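3.2 Snacks and the household table

When we began visiting homes in Pladimham, we had expected to learn most of what we wanted from cupboards and shopping lists. As the weeks went by, though, it was the table that kept drawing us back, with its cloth, its crumbs and its little heap of packets that everyone seemed free to reach for (and we were very kindly invited to reach for them too!). Of the 80 households that kept a diary for us, most wrote down their dinners with great care and left the snacks out altogether, so we started asking about the packets directly, and the conversations grew a good deal longer and livelier.

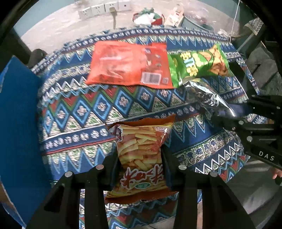
Figure 3. Snack bags on a table with a patterned cloth.

People talked about their packets mostly by color and by the food printed on the front. Itzel Lozano, who carried out the June interviews, noticed that children would ask for "the green one" or "the orange one" long before they could read a brand name, and that their grandparents very often did the same. We therefore added a color column to the coding sheet, and went back through all 2753 diary entries to fill it in wherever the wording allowed, a slow but rather pleasant job shared with Ama Fiadzo.

Salty snacks and nuts were usually spoken of as things for company, to be opened when a neighbor came by, while sweet ones tended to be put away for particular members of the family. We return to this difference in Section 4, where the interviews are set beside the diaries.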